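Count the Corrections, Then the Demonstrations

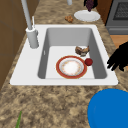

Simulated kitchen sink with a plate and a piece of red fruit in the basin, robot hand at right.

Teleoperation projects like to report volume. Viltum lists 3000 demonstrations for its sink-clearing task, and the number gets quoted as if it measured skill. It measures operator hours.

I reviewed 232 of those episodes in the simulator. In 205 the operator approached the plate from the same side, at nearly the same height, and closed the fingers on the rim without a second attempt. A policy trained on them learns one approach. Move the fruit against the other side of the rim and it has no data to draw on.

The useful episodes were the untidy ones, where the operator missed, backed off and tried a new angle. Viltum's filter discards these as low quality. I would keep them and label the point where the correction starts.

Hand guiding has the same problem on real arms. Four clean passes by one trainer are close to one pass. Dataset cards should state how many episodes contain a recovery, and put that figure ahead of the total.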